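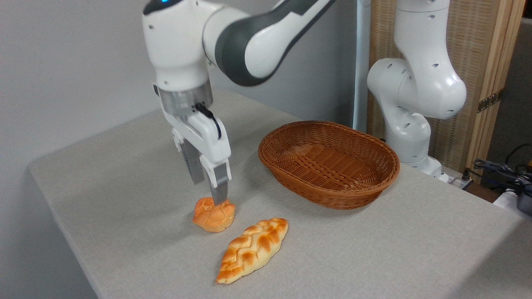 Left arm at the round roll, basket still empty

Gripper stops with a force fault on the round roll but never on the braided loaf

Posted by Orvokki Koivisto, 12 May 2024

Hello everyone, and thank you in advance for reading, because I know I tend to go on a bit. I have two arms set up over a cloth-covered table, and the job is about as simple as jobs get: pick up the bread and put it in the basket. The left arm does the picking for now. I named the program Kekden after my old street and it has run on and off since April without giving me much grief.

The trouble is the round roll, the one with the cracked top. The arm comes down over it, and quite often one fingertip lands on the crust when it should be passing down the side. The arm pushes for a moment, then the controller throws a contact force fault and everything stops where it is. I clear it, send the arm home, start again, and maybe the next one is fine. Or maybe it stops in the same place. The long braided loaf has never done this to me, not once, even lying at an angle.

I went through the log last night with a cup of tea. Out of 1410 attempts on the roll I have 680 that ended in the fault, so we are well past bad luck. I have tried:

Slowing the descent. It still faults, just more politely.
Raising the force limit. It went down harder and shoved the roll sideways, and I put the limit straight back because I didn't like the look of it at all.
Swapping the roll for a different one of the same kind. No change that I could see.
Redoing the tool calibration. I thought this had cured it for one whole afternoon (I was so pleased!) and then it came back.

The camera is a Juhl, fixed in place, and the grasp point comes from the middle of whatever the camera outlines. On screen the outline looks good to me. The gripper opens to whatever width the software asks for, plus a margin of 2 mm a side, which I left as I found it in the template. Does anybody have an idea where to look next? I would also love to know if I'm doing any harm by letting it bump into things like this. I do stay next to it with the stop button.

Pekau

Had the same thing with oranges. Open the gripper all the way before going down, don't let the software choose the width. Fixed mine. Also check that your fingers are screwed on tight, I had a loose one for weeks and felt pretty silly.

Sumaiya Talukder

Hi Orvokki, what a nice clear write-up, and please don't worry about the length, I'm worse!

Pekau's suggestion is a good first thing to try and it may well be all you need. I would like to add a little on why the loaf gets away with it, though, because I spent a good part of last year on a very similar headache with our cell at Herinach, and I'd hate for you to cover it up with a wide gripper and then meet it again in some other form.

A long loaf is picked across its narrow side, so you probably have plenty of clearance there even if the grasp point is off by a bit. The roll is much the same width whichever way you come at it, and it has height in the middle. If your camera looks at the table from an angle, the middle of the outline is not really the middle of the roll. It gets pulled over, and how far depends on how tall the thing is and where on the table it sits. With 2 mm to spare on each side you have next to nothing to cover that. My guess is that your good afternoon had less to do with the calibration and more to do with where you happened to be setting the roll down.

There's an easy way to find out. Jog the arm by hand to where you'd want it, fingers straddling the roll, and write down the position. Then have the software give you its own answer without moving anything. Do that with the roll in several spots, near and far from the camera. If the error always leans the same way and changes as you move across the table, you've found it, and the fix is to correct for the height of the object when you turn the pixel into a table position. If it's scattered all over, look at the outline again. A cracked crust with light and dark patches can make the edge jump from one picture to the next.

As for harm, you were quite right to put the force limit back, and please leave it there! The fault is doing its job. I would take it a step further and have the program give up on that pick, go straight up and try a new outline, and stop for a person after the second miss. Repeated pushing on one fingertip can work the finger out of line, so do check both of them against a straight edge before you measure anything. And keep the other arm parked while you are testing, with your hands off the table whenever the left one has power.

Do come back and tell us what the numbers say.

Orvokki Koivisto

Thank you both so much. I opened the gripper fully this evening and got through a long run with only a couple of stops, which cheered me up no end. Then I did Sumaiya's test, and the error leans the same way every time, toward the back of the table, and gets bigger the farther I move the roll from the camera. The fingers were tight, Pekau, but one was a hair off the straight edge, so that gets fixed first. The height correction will have to wait for next weekend.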